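I have wanted to clear out the hall closet since last August, and last weekend I got as far as the second shelf before I hit the computer. You know the one. Everybody has one. Ours is a Dell desktop that ran the whole household for years (taxes, homework, a truly embarrassing amount of solitaire) and then got bumped by a laptop and went to live under the winter blankets.

The plan was to drive it to the recycling drop-off in Kinwood and be done with it. I had it in my arms and everything! But then I started wondering what was still on the drive, and whether the thing even turned on, and next thing I knew it was on the table and I was looking for a screwdriver.

So this is a post about computer guts. If you came for the rhubarb bars, those are coming, I promise, they're half typed up already.

First, power. I plugged it in before opening anything, just to see. Fans, a light, a beep, another beep, and a black screen. I tried a different monitor cable, then I tried the cable the first one had replaced, which I had kept for some reason in the same closet. More beeping. I wrote the pattern down on the back of an envelope and then lost the envelope, so don't ask me what it meant.

Second, I unplugged it, held the power button down for a bit the way my old neighbor taught me, and took the side off. Oh, the dust. I have cleaned behind refrigerators that were in better shape. There was a gray felt mat on the fan that came away in one piece, like something out of the dryer, and I'm a little sorry I threw it out before showing anyone. I took the whole business outside with a can of air and the soft brush from the vacuum and went at it until I was sneezing too much to see.

Once it was clean I got kind of charmed by it, to tell you the truth. I'd forgotten how roomy the old desktops are. My laptop is glued shut and I'm pretty sure it would burst into flames if I looked at it wrong, but this one was made by people who figured somebody would be in there someday, poking around. And the colors! Green board, blue card, those red and yellow and black wires all coming in together in a bundle. It looks like a tiny town in there.
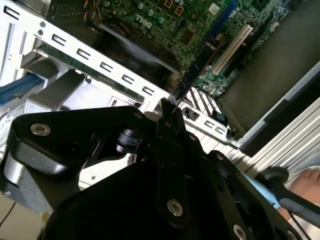 Anyway, the beeping. I did what anybody does and read forums until my eyes hurt, and the advice boiled down to taking things out and putting them back in. "Reseating" is the fancy word. Memory first, then any cards, then the cables. It sounds like the kind of thing people say to get rid of you, but I was already sitting there with the lid off, so fine.

The memory was easy. There are little clips at the ends, you push them down, the stick pops up, and you put it back with more force than feels polite. I rubbed the gold edge with a clean pencil eraser first (half the forum swears by it, the other half says you'll ruin everything, I used a light hand and brushed the crumbs off well away from the case).

The card was the stubborn one. I wiggled and muttered for a good long while before I noticed it was still screwed down at the back, and I'd like those minutes of my life returned. If you're doing this at home, look at the back edge before you pull on ANYTHING. Once the screw was out it slid up like butter. Going back in, it wants to be lined up properly straight and pushed down evenly, and if it's leaning at all then it isn't in. Mine went in crooked on the first go and I had to start over.

The cables I just unplugged one at a time and plugged right back in before touching the next one. I don't trust myself with two loose ends. I did make a rough drawing of what went where, with colored pencils, and it's so cute I might frame it.

A few odds and ends for anyone with a machine like this in their own closet:

- Put the screws in something with a lid. I used an egg carton the first time and the cat found it. I got 6 of them back from under the stove.
- Touch bare metal on the case before you touch the board. I kept forgetting and then touching it extra, as if that made up for it.
- Do it in daylight. I'd been using the overhead light and couldn't read a single one of those tiny printed labels. By the window it was a different world.
- The shroud over the fan hides a lot of dust, so get the brush in under there too.

I also bought a cheap little tool kit for this, from Riltar, which was $30 and has a lot of bits I can't identify. The long thin Phillips was the one I used for everything. The tweezers are junk. I'd been tempted by the fancy Illow set in the wooden box, but that was a lot more money and I know perfectly well I'd open it twice.

Lid still off, monitor back on, I plugged it in and pushed the button with one finger while leaning as far away as I could. One beep! Just the one! And then the old startup screen, and then after an ice age, the desktop, with the wallpaper from our trip to the lake and a folder called "STUFF sort later."

Which I did, sort of. There were 200 photos in there I thought were gone for good, including the ones from the first apartment with that awful orange couch. I copied everything onto a flash drive and then onto a second one, and spent the rest of the evening looking at my own terrible haircuts and not cleaning the closet at all.

So now I don't know what to do with it. It works, more or less. It's slow as mud and louder than the dishwasher, and it has no business being on the internet at its age. But I could put it in the sewing room for music and the old card games, couldn't I? The folding table in there is mostly holding up fabric anyway.

The blankets are still on the hall floor, by the way. I've been stepping over them. If anybody has a good system for storing quilts in a narrow closet, leave me a comment, I'm all ears.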